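Fruit basket (household)

A fruit basket is any open container for keeping fruit where people will see it and eat it. I've been keeping this page going since March, and it's the entry I get the most mail about, which tells you something about my other entries! It covers the everyday kind you leave out on a desk or table, so if you came for the cellophane kind with a bow, that's under Gifts.

Types

Bowls are the oldest and still what most folks picture. They look lovely, but fruit piles up in the middle and the pear on the bottom gets forgotten (I have lost many pears). Perforated plastic baskets let air in from the sides and rinse clean in a second. The Skudska is the one I use, and the Pondomen is nearly the same shape with a deeper rim. Wire racks with wooden shelves are the third sort, and they're great when you've got more fruit than surface.

Placement

Pick a spot out of direct sun and away from the stove. I like a plain white desk for it — you notice the color, and you notice a sticky patch too. A mesh rack can go at the back by the wall, with the basket closer to the front where a hand naturally lands.

Something yellow, black mesh rack, white top:

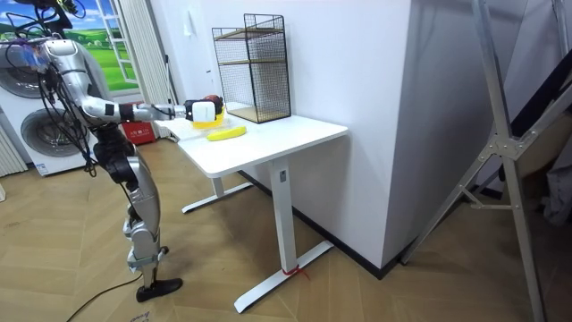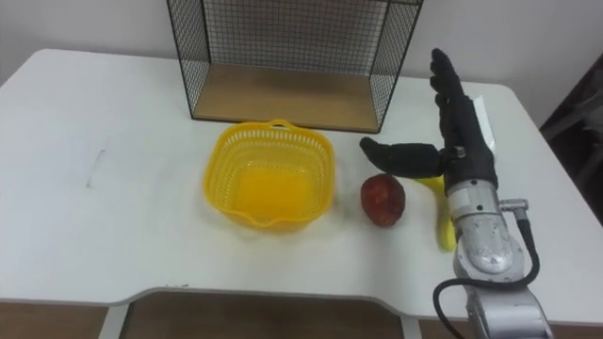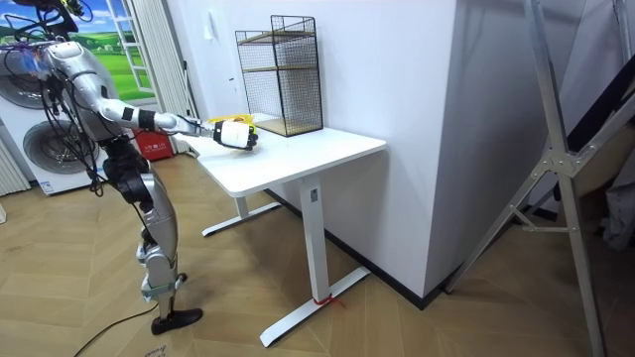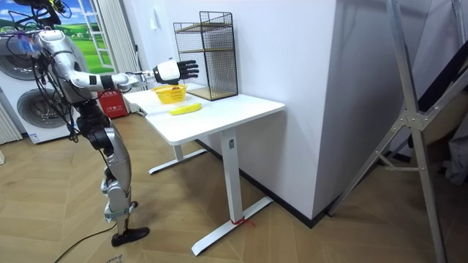
Bernice Boateng wrote in to disagree with me about bananas, which she never keeps in the basket at all. Hers hang from a hook by the window, and she says apples in the same bowl turn them brown days early. She does admit that she buys 11 at a time.

She has a point, as ripe apples give off ethylene gas and that speeds up their neighbors. I still mix mine, but only 3 or so pieces of each, and I eat fast.

Care

Plastic gets dish soap and warm water. Wood shelves get a damp cloth and then a dry one, and please don't soak them. I wipe mine down every Sunday.

See also: Bread box; Egg rack; Trarari hanging net

Last edited 2025-07-06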